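The Well at Flurnstead

The letter from Climside said the water in my aunt's well could add years to a life. It also said the company would pay 3000 dollars for the right to bottle it. I read it twice at the kitchen table and wondered why anybody would sell me the first part if the second part was true.

My aunt drank from that well every day and died at 70, cross and short of breath. Her own mother, who moved to Ambridge and drank from the tap, went on a good deal longer. I put this in my reply. Climside sent back a brochure with a waterfall on the cover. There is no waterfall in Flurnstead. There is a ditch.

Still, a meeting was called at the grange hall for 11th April, and I went, mostly for the coffee. The man from the company had a chart with a line going up. I asked what the line was. He said it was wellness. I asked what wellness was measured in, and he poured himself some water, from a bottle, I noticed, with a Zabala label.
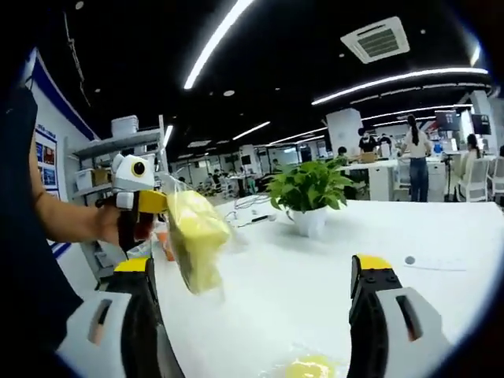 Somebody in the back row said that a well was only a hole, and if a fool wanted to pay for a hole, I should let him and buy a new roof.

It was a fair point. I had priced the roof in January and had been walking around the bucket in the hall ever since. But I had read page 2 of the contract, where it said the company could draw from "adjoining sources," and the only thing adjoining was the neighbors.

He went up by 400 before I reached my truck. I told him I'd think it over, and drove home, and drank a glass from the tap. It tasted like pipe.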